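Brevar Two-Finger Gripper: Open Day Demo Unit
An orange towel, a green felt table and two black fingers, on show in Pluddale.
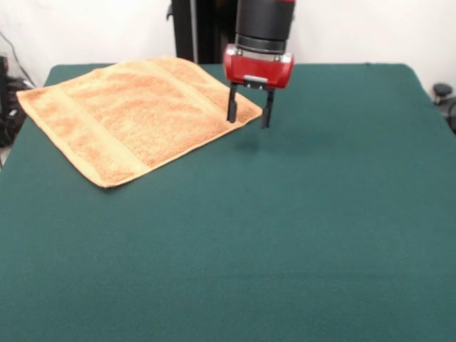

Seeing it run
Demos are at 14 and 20 minutes past the hour in the Orellana hall. Mirta Salinas runs them and takes questions, including the one about fitted sheets, which she has heard. Groups of 8 at most. Bring your own towel if you think ours is too easy.

Price on request, as ever.

84 shares | 8 comments

Related items
Fivasside felt table cover
Brevar spare fingers, pair
Brevar wrist adapter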